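Pametti Home Folding Set
Set-up and Teaching Guide

Section 3: Teaching your Pametti to fold knitwear

Before you start

Welcome back, and well done for getting through the towels. If you have come straight to this section because it is jumper season and the pile on the chair has got out of hand, we do understand, but please go back and finish Section 2 first. The towel lessons teach the arm where your table is and how hard to press, and the jumper lessons lean on all of that.

A word about what to expect, as we would sooner you heard it from us now than found it out on a Sunday evening with guests coming. People ask us whether a machine can do the laundry yet. Our answer at the moment is that it can do some of the folding, in a good light, at a table, if somebody has taken the trouble to show it how. It cannot fetch the basket, it cannot turn a sleeve the right way out, and it has no idea whose socks are whose. Flat towels and pillowcases go very well. Cotton T-shirts go well most days. Thick knitwear is the hardest thing in this guide, and you should think of it as a job you and the arm do together for a good while.

Why knitwear is difficult is worth a moment, because it explains most of the steps below. A towel has straight edges and stays where you put it. A jumper stretches when it is lifted, sags in the middle, springs back a little when it is let go, and looks different every time it lands. A chunky one will also stand up in a hump where you wanted it flat. You and I smooth that hump down with the side of a hand, hardly noticing. The arm has to be shown.

What you will need

The two teaching grippers from the box, fully charged.
The Falton table mat, or any plain, pale, flat surface that you can wipe down.
Two or three jumpers you are fond of but would forgive for a pulled thread.
A clear half hour. The lesson itself runs for 30 minutes and cannot be paused halfway, though you may stop for a stretch between folds.

CAUTION: Do not use lace, mohair, open crochet or anything with beads for your first lessons. The pads can snag a loose loop, and once a loop is snagged the natural thing is to pull, and then you have a hole.

CAUTION: Take off rings, bracelets and long scarves before picking up the grippers. Keep the cables clear of the cloth and of your lap.

3.1 Getting the table ready

1. Clear the table and wipe it. Crumbs and fluff get under the cloth and upset the pressure readings more than you would think.

2. Lay the mat with its long side towards you. Smooth out any corners that have curled in the box (a night under some heavy books does the trick).

3. Switch on the lamp nearest the table. The fabric needs to be well lit. The rest of the room can be as dim as you like.

4. Pick up both grippers and squeeze each one fully shut, then let it open. You should hear two soft tones from each. If you hear one, see the note on pairing at the end of this section.

NOTE: If you are left-handed, tell the app before you begin. Changing over afterwards means throwing away the lesson, and we have had some very cross letters about it.

3.2 The first hold

Everything in knitwear depends on the first hold. Take too little and you lift a peak of wool while the rest of the garment stays put. Take too much and the bundle between the pads is so thick that they slip off it as soon as you move. What you are after is a decent fold of the fabric, enough that it bulges a little at either side of the pads.

1. Lay the jumper face down and pull the sleeves out straight with your bare hands. There is no shame in this. The arm is not ready to do it for you.

2. Bring one gripper to the near edge and lower it until both pads touch the knit.

3. Close it slowly. Stop squeezing when the fabric stops moving between the pads. Any harder than that only squashes the stitches.

4. Keep the second gripper up beside the work, jaws towards the jumper, so that it is ready to take the far side when you need it.
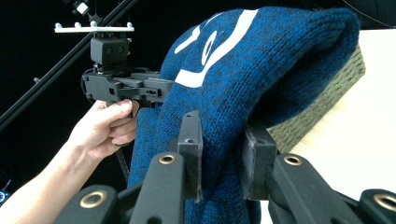

Fig. 7. Holding a thick knit between the pads, with the second gripper ready at the side.

5. Wait for a slow count of 3 before you lift. This feels silly the first time, and you will be tempted to skip it, but the pause is how the software learns that holding and lifting are two separate things. Lessons taught in a hurry produce an arm that snatches.

6. Lift only as high as you need to clear the table, and no higher. A heavy knit will stretch under its own weight if you hold it up.

TIP: Start with a jumper that has a bold pattern on it. Our test household at Drolteslow got on much faster with patterned knits than with plain ones, and we think it is simply easier for everyone to see which part of the garment is which once it has been bunched up. Plain black is the worst of the lot and can wait until May or so, when you will both have had some practice.

3.3 Making the fold

1. With the near edge held, carry it across towards the far edge in one unhurried movement. Try to keep your elbow low.

2. Set the edge down before you open the jaws. If you open them in the air the knit will drop in a heap, and the arm will faithfully learn to drop it in a heap.

3. Use the flat of the closed gripper to press down any hump along the fold. Work from the middle outwards. Two or three light passes are plenty.

4. Bring in each sleeve in the same way, holding it near the cuff and not on it. Ribbed cuffs are springy and tend to wriggle free.

5. Make the last fold from the hem up towards the neck, using both grippers together, one at each side. If your hands go at different speeds the fold will come out crooked. Begin again with a fresh lift when that happens and do not try to tug it straight.

6. Say "done" or press the side button to mark the end of that fold.

Repeat the whole thing with the same jumper, then change to another. Please do vary how you lay it out. If every jumper in the lesson starts off perfectly neat, the arm will only be able to cope with jumpers that are perfectly neat, and you may reasonably ask what you bought it for.

NOTE: Bad folds are kept as well as good ones. If you make a mess of one, mark it with a long press of the side button and carry on. Do not delete it. The software makes use of the contrast, and a lesson with no mistakes in it is usually a poorer lesson.

3.4 Folding over a form

Some people like to fold a thick jumper over a block or a firm cushion, which gives the fabric a definite edge to bend around and saves a good deal of fuss. The Temba setting in the app is meant for this. Choose it before you start, and then:

1. Place the form on the mat and press it down so that it does not slide.

2. Drape the jumper over the form with the fold lying along its top edge.

3. Hold the loose part low down and draw it gently towards you until the knit lies snug over the edge. Stop if the form begins to move.

4. Slide the form out by hand. The arm cannot yet do this part reliably, and we would rather say so plainly than have you find your cushion on the floor.

A form with a slightly rough or fuzzy covering grips the wool better than a smooth one. Avoid anything with a sharp corner.

3.5 Letting the arm have a go

Once the lesson has uploaded, leave the arm alone overnight. In the morning, lay out one of the jumpers you taught with, stand back past the edge of the mat, and choose Try It.

Stay in the room for the first week. If the arm takes hold of a sleeve and keeps pulling, press the red stop on the base. It will let go and return to rest. Never pull the garment out of closed pads.

You should expect some odd results. A hump left in the middle is common and usually clears up after a second lesson. A fold that is always crooked to the same side nearly always means the mat has crept, so check that before teaching anything again. If the arm hovers over the jumper and does nothing at all, try more light.

When to call us

Error 448 means that the two grippers have lost their pairing. Hold both shut until they sound together, and then start the lesson afresh. If the error comes back the same day, please get in touch through the app, and have the number from the underside of the base to hand.

Guide last revised 16 Apr 2026. Section 4 covers fitted sheets.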